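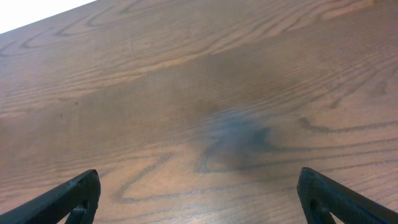 A reader in Gevville wrote to me that her wooden table became sticky after years of spray polish, and she asked if she must sand it. She had tried hot water already, and it left a pale ring near one corner.

Please do not sand yet. Sticky wood is usually old polish and kitchen grease together, and both can come off with patience. Put 2 drops of dish soap in a small bowl of warm water. Wet a cloth, squeeze it until it does not drip, and clean a small part in the direction of the grain. Dry this part with a second cloth before you go to the next one. When the table still feels sticky after 14 hours of rest, do it again. I never saw a table that needed it more than 3 times, but my kitchen is small and I have not seen so many tables.

For the pale ring, lay a dry cotton cloth over it and pass a warm iron, without steam, for a few seconds. Lift and look. The ring is moisture in the finish, and it goes slowly. If the mark is black, it is already in the wood and the iron will not help. 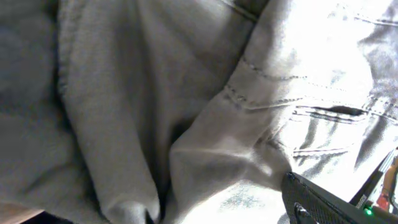
Good cleaning cloths do not have to be bought. My neighbor at Mulluline apartments uses old shirts, and I use whatever is too tired to wear. Cut away zippers and buttons first, they scratch. Soft things with a brushed surface, a bit like fleece, are nice for dusting and for the last wipe, but keep the plain parts only. Where there are lines of stitching, or a thick bunched fold like a hem, the cloth is hard and does not lie flat, so I cut beside the seam and use those strips to tie tomato plants. Wash new rags one time without fabric softener — softener leaves a film, and then you are polishing with the film.

For wax I use the small tin from Isska. The hardware shop Panagiotou sells it also in the 565 gram size, but mine became dry before I reached the middle. Take less wax than you think, wait until it looks dull, then rub. Two thin coats are better than one thick coat. Leave the used rags open to dry outside, flat, not in a ball, because some waxes contain oils that can heat up by themselves. Read the tin for this.

Next month I will write on drawers that stick in February and run well in summer.

Home | Kitchen | Wood | Laundry | Garden | Older tips

Contact the author | Copyright, all tips on this page | Back to top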